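The library of the architecture school in Gellach has kept its long opening hours, but the evening work is no longer done only by people. Since June a system named Dratolus helps to clear the reading room. I spoke with one of the attendants, who has worked there for eight years and asked me to leave out the name.

"In the beginning I was afraid for my hours," the attendant told me. "Now I am more afraid for the models." The students leave them on the tables, and one model can be 100 hours of cutting and glue. The rule is simple - bottles and mugs may be taken, models may not be touched.
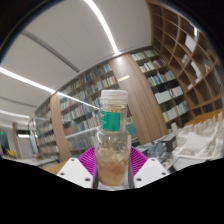 The reading room, with a bottle and a student model

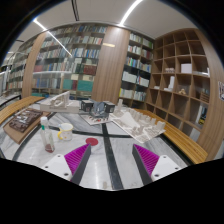

"A bottle is easy for me, I don't think," the attendant said. "But somebody must decide if it is rubbish or if the owner is only outside on the phone. I decide this with my stomach. How do you write that down?" The supplier, Jirkeo, asked the staff to write it down anyway, and it took two meetings.

The work has changed in small ways. There is less bending and less carrying, and this is good for the back. There is more waiting and checking, and the attendant finds it tiring in another way. "Before, I finished a table and it was finished. Now I look at it again after the machine."

The pay stayed the same. The attendants asked for a short training at Phromma, where the first tests were made, and the school agreed to it for the autumn. "I want to know how to stop it properly," the attendant said, "and also how to teach it that a cold tea can still be somebody's tea."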